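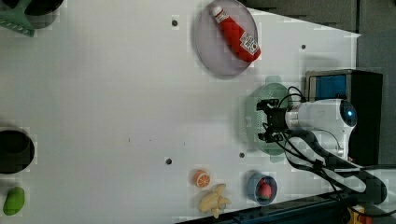 Chapter 5
Draining, Rinsing and Holding: Perforated Ware on the Work Surface

Learning outcomes

On completing this chapter you should be able to:
identify the working parts of a colander and name the function of each
relate hole size and spacing to the foods a colander will retain
set out a preparation surface so that draining does not interfere with plating
select a cleaning method suited to moulded and to metal perforated ware

Key terms: open area, hole pitch, rim, tab handle, foot, carry-over, set-down zone

5.1 Introduction

Chapter 4 dealt with closed vessels: bowls, pots and the plates on which finished food is served. A closed vessel holds everything placed in it. Perforated ware separates a solid from a liquid by gravity, and its performance depends on the size, number and arrangement of the openings in its wall and base.

The colander is the most common piece of perforated ware in the home kitchen. It differs from a sieve in that its body is rigid and the holes are formed in the body itself. A sieve relies on a mesh stretched over a frame, and will retain much finer particles. The two are often substituted for one another in practice, with poor results when rice or lentils are drained through a colander intended for potatoes.

5.2 Shape and handles

Round colanders sit well over a round bowl. Oval colanders suit narrow sinks and take long items such as asparagus, corn cobs or a whole banana without bending or trimming. A handle at each end allows a two-handed lift, which keeps the load level. Tab handles are short and flat and do not trap water, but they give less clearance from steam than a looped handle, and a dry cloth should be used when the contents have come straight off the boil.

The rim stiffens the body. A raised rim also contains the load when the colander is tilted or shaken. On the Brastasa pattern used in the exercises for this chapter, the rim is continuous with the handles.

5.3 Setting out the surface

Before draining begins, the surface is divided into zones. Plates and condiments are kept together on the side from which food will be served. The colander stands between these and the ingredients still to be rinsed. Fruit that is to be eaten raw is kept on the ingredient side until it has been washed.
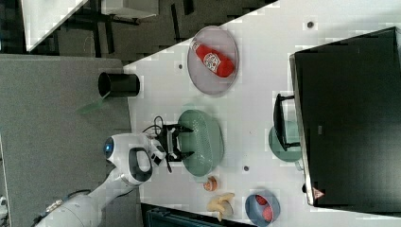
A colander returned from the sink continues to release water for some time. This is known as carry-over. Carry-over is managed by leaving a clear set-down zone beside the colander, or by standing it on a tray. Bottles with paper labels should not be placed in this zone. Tall or open-mouthed containers belong at the back of the bench, away from the reaching arm.

The Muter layout, which is used in many teaching kitchens, allows 30 cm of clear surface on the working side of the colander. The Dewulf layout reduces this to 11 cm and requires a tray. Either is acceptable if it is applied consistently.

5.4 Hole pattern and open area

The open area of a colander is the total area of the holes expressed as a proportion of the perforated surface. Two colanders with holes of the same diameter may have very different open areas if the hole pitch, measured from centre to centre, is different. 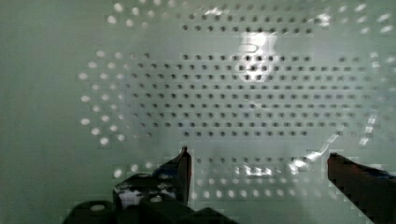
Straight rows are simple to mould and give an even pitch over a flat base. Towards the sides the pattern has to follow the outline of the body, and curved rows are used. A plain band left between two groups of holes adds stiffness at the cost of open area.

Worked calculation. A base has holes 2 mm in diameter, set in a square grid at a pitch of 5 mm. Each hole has an area of 3.14 square millimetres and occupies a square of 25 square millimetres. The open area is 12.6 per cent.

Activity 5A

Using the Drustness data sheet at the back of the book, measure the hole diameter and pitch of a colander from your own kitchen and calculate its open area. Record the body material, the colour and the type of handle. Compare your result with the worked calculation above and account for any difference in draining time.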